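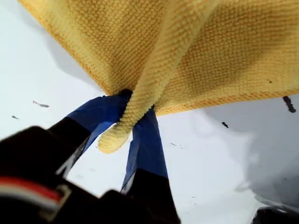 Pay the Players Who Have Day Jobs

Every few months a company gets its logo in the paper for giving an athlete a raise. Nice picture, big check, handshake. Fine. I like it when players get money. But look at who gets it and when. After the medal, always after.

I follow women's field hockey, second tier, the kind of league where the bus leaves at 6 in the morning and half the team has a shift that night. Triscombe had seven starters last season who worked full time. Retail, a dental office, two in the same warehouse. They train after work, eat in the car, and play on the weekend against teams with the same problem.

Zinon sponsors the league. Sponsors meaning their name is on the sleeves. When a Triscombe forward got called to the national camp in November she had to use vacation days, and when those ran out she went unpaid. Her share of the camp costs came to $2189. Zinon put out a very warm post about her. A post.

I wrote to them about it. Got a reply on 28th August, two lines, thanking me for my passion.

Now compare Henotora. Much smaller outfit, makes gate hardware, no marketing department that I know of. They have two players on staff and the deal is simple. Paid leave for camps and tournaments, job is still there when you get back, no medal required. One of them has never been near a podium and probably wont be. Still gets the leave.

That's what support looks like to me. Boring, early, written into a contract.

People tell me companies aren't charities and only winners bring attention. OK. But then don't call it backing the sport. Call it buying an ad once the price is known. Iordache, the club up the road, folded its reserve side becuase six players couldn't get time off. Six. Some of them might have been good, we won't find out.

So if a firm wants its name on a sleeve, make leave part of the deal. The league could ask for that at the next renewal. It hasn't so far, and I've asked them too.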